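Utility cart

A utility cart (also service cart, tray cart or, in British use, service trolley) is a small wheeled vehicle with two or more flat shelves, pushed by hand and used for moving goods over short distances inside a building. It is common in kitchens, hospitals, laboratories, schools and workshops. The word is mostly used for carts with open shelves; a closed cart with doors is usually called a cabinet cart.

Contents
1 Construction
2 Shelf types
3 Cleaning and care
4 History
5 Use in Tadville
6 See also

Construction

The usual utility cart has four vertical posts, which carry the shelves, and four casters. Two of the casters, or all four, can turn. In the most simple models the posts are bent at the top to make the push handle, so that the handle and the legs are one piece of tube. Other models have a separate handle fixed to one short side.

Shelves are made of stainless steel, painted steel, aluminum or plastic. Metal carts are either welded or sold in parts. A welded cart is stiffer and has fewer gaps where dirt can stay, but it takes more space in transport. A cart sold in parts is held together by bolts, which become loose with time from the shaking of the wheels and must be tightened again.

The casters have the largest influence on noise. Hard nylon wheels roll easily with a heavy load but are loud on tile floors. Rubber wheels are quiet – they can however leave gray marks on light floors, and for this reason many hospitals ask for a non-marking type.

Shelf types

Two main forms of shelf are known. The flat shelf has its edges turned down and is open on all sides, so that a box can be pushed off it directly onto a table of the same height. The tray shelf has its edges turned up and holds back small objects and spilled liquid. Some manufacturers offer both in one cart, with the tray shelf on top.

The height of the rim on a tray shelf is a compromise. A high rim is safer for bottles and glasses, but the user must lift every object over it. A model made by De Bruijn, called the Bretovent, has a rim of 30 millimeters on the top shelf and a lower one on the shelf beneath. Its catalog gives a permitted load of 144 kilograms for the whole cart, with the weight spread evenly.

Cleaning and care 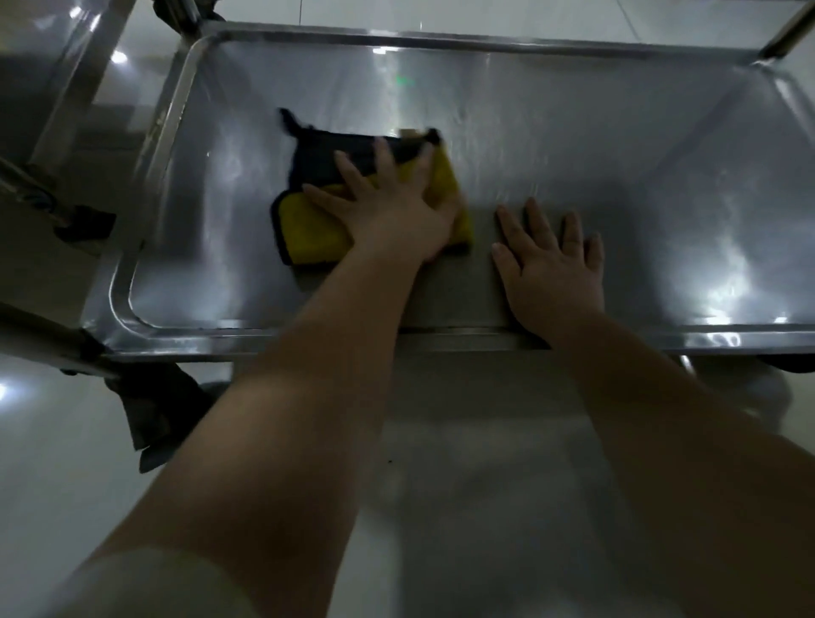 Stainless steel shelves are in most cases washed with warm water and a mild detergent, then wiped with a second cloth and dried. Chlorine bleach should not be left on the metal, as it may cause small pits. Microfiber is often preferred to cotton for wiping, because it leaves less lint. A folded cloth pressed with the flat hand, fingers spread, covers more of the surface than a cloth held in the fist, and the other hand may rest on the bare steel to keep the tray steady. On a brushed surface the wiping should follow the direction of the grain. Smears are easily seen on such metal under ceiling lights, and the inner side of the raised rim needs separate attention, especially at the rounded corners.

Steel wool and scouring powder are not recommended. They scratch the surface, and particles of ordinary steel that remain in the scratches can rust. Mineral spots from hard water are removed with diluted vinegar, after which the shelf is rinsed with clean water.

The lower shelves are often forgotten in daily cleaning, as are the undersides of all shelves and the places where shelf and post meet. Hair and thread collect around the axles of the casters and make the cart pull to one side. They can be cut with a small knife and pulled out with tweezers.

History

Carts with shelves for indoor use developed from the tea table on wheels, a piece of household furniture. Larger and plainer forms were taken into use in hotels and hospitals, where meals had to be brought over long corridors. Tubular steel made the carts lighter, and stainless steel made them easier to wash. Plastic carts came later and are now common where low price or low noise is more important than resistance to heat.

Use in Tadville

In Tadville the firm Etosness has rented utility carts to canteens and event halls for many years. According to its printed catalog of 27/04/2023 the firm owned 2,522 carts, of which 400 were of the three-shelf type. Returned carts are washed and inspected before they are rented out again, and those with a bent post are sold for use in gardens and garages. The carts carry a number plate on the left front post – older ones have the number stamped in the metal of the handle.

Each February the firm does not rent out its three-shelf carts, and their casters are replaced during this time.

See also

Bus cart
Caster
Hand truck
Sheet pan rack
Tea cart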